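Learn > Kids > Robots > How a robot practices with pretend food

How do you teach a robot to put away a carrot?

My job is a funny one to explain at parties. I play with toy food, and I get paid for it. Well, I play with toy food while holding on to a robot, and a computer remembers everything we do. The people I work with call this "collecting data." I call it "cooking class," mainly to annoy them.

Let's start with a question. How did you learn to pick up a carrot? You probably can't remember! You were very small. You grabbed at things, you dropped things, you squashed a few bananas, and after a while your hands just knew what to do. You also watched grown-ups pick things up, over and over, every single day.

A robot arm hasn't had any of that. It can be strong and quick and still have no idea that a carrot is something you can hold. So we have to show it.

One time isn't enough, though. Say I show the robot how to put the carrot in the pot, and I do it perfectly. Then I move the pot over a little bit. A robot that has only ever seen one example might go right back to the old spot and drop the carrot on the table. It learned "go there and let go." It didn't learn "find the pot." Those are very different lessons!

So we do it again with the pot in a new place. Then with the carrot turned around, and then with a banana lying in the way. Each try is called an example, or a demonstration if you like long words. In our little project, which is named Naklow (please don't ask me why, it was named before I got here), we collect 100 examples of one job before we let the computer start learning from them.

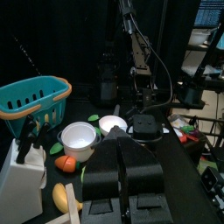

Reading time: 4 minutes

Look at the two black fingers coming up from the bottom. You're seeing the toys the way the robot does, because its camera sits down near its gripper. A gripper is a robot's hand, and this one has just two fingers. Try picking up your pencil with only your thumb and one finger. Now try a grape. Now try a sock! You can do a lot with two fingers, but you have to come at things from the right side.

See how messy the table is? There's the white pot with its little handles, and the orange carrot in front of it, and bits of green leaf scattered all over the place. I love a messy table. If everything sat in a neat row every time, the robot would only get good at neat rows, and I have never seen a kitchen like that. (You should see mine.)

Here's a puzzle for you. Part of the white bowl is hidden behind the tip of the gripper. You know right away that it's still a whole bowl, don't you? Your brain fills in the missing part. A computer has to learn that from lots and lots of pictures where something is partly covered up. The basket is tricky too – it has slots in its sides, so you can only get little peeks at what's in it.

So what does an example have in it? Two main things. The first is what the camera saw, from start to finish. The second is how the arm moved, which means every bend of every joint and every time the fingers opened or closed. The computer lines them up side by side. "When things looked like this, the arm moved like that." After plenty of those, it starts to guess what move should come next, even for a table it has never seen before.

My friend Tihomir Hodžić checks the examples when I'm done, and he is very picky. If I bumped the pot and then stopped to laugh, he throws that one out. But if I missed the carrot, tried again and got it, he keeps it! I was surprised by that the first time. He told me a robot needs to see how to fix a mistake, or it will just freeze when it makes one of its own.

On a good day I start at 9 in the morning and my arms are worn out by lunch. The leaves are the worst part. They're flat and the fingers like to slide right over them. Carrots are my favorite.

You can try this at home with a friend and no robot at all. One of you closes your eyes and is the robot. The other one gives directions for putting a spoon in a cup, using only words like "left," "down" and "squeeze." Do it four times and move the cup each time. Then swap places. You'll find out pretty fast how many tiny moves are hiding inside one easy job, and you'll probably knock the cup over, so use a plastic one.

Words to know

Gripper – the part of a robot that grabs things.
Joint – a place where an arm bends, like your elbow.
Example – one whole try at a job, saved so that a computer can learn from it.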